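Light Levels and Wall Color in Shared Work Rooms
Student project report, Building Science II
Elfriede Reuter and Baltasar Saavedra

Background

Our course unit on indoor lighting treats wall color as a small correction in the formula. We wanted to see how much it matters in a room people use every day. The question was whether a darker wall makes people turn on desk lamps earlier in the afternoon, and whether they notice the difference at all.

Method

We used two work rooms in the Gill building, both facing north and with the same window size. Room A has white walls. Room B was painted a medium green a few years ago. We measured light on the desks with a Tivlow handheld meter, which we borrowed from the physics lab and checked against the lab's bench meter before starting.

Readings were taken at 13 points in each room, at desk height, with the ceiling lights off. We repeated the full set 3 times in July, always starting at 2 p.m. The first set in Room B had to be thrown out and done again after we found that a blind had been left partly down.

We also handed out a short questionnaire and got 70 back. It asked where people sat, whether they used a desk lamp, and whether their eyes felt tired at the end of the day.

Results

Next to the windows the two rooms were almost the same. The gap opened up toward the back wall, where Room B was clearly darker on every set of readings. Cloud cover changed the totals a lot from one set to the next, but the order of the rooms stayed the same.

Desk lamps were used more in Room B, mostly at the back. Answers about tired eyes did not follow the same pattern. People who sat near the window in Room A complained about glare - we had not asked about glare, so those comments were written in the margins and we could not count them properly.

Problems

The Stadov software we used for the plots would not read the meter files, so all values were typed in by hand. Elfriede checked Baltasar's sheet and found two swapped rows. The floors are also different colors, and we did not correct for this. The method for doing so is in the Oten handbook, chapter 2, but it needs a reflectance sample for each surface.
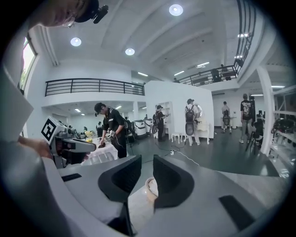

A follow-up should look at rooms with more than one level, as both of ours were single-story. Light under an upper floor drops off in a different way, and our grid of points would not pick that up. A bright two-level workspace with white walls would be a good place to start, with one grid upstairs and one below. The questionnaire also needs a proper question about glare, with a space to mark the time of day.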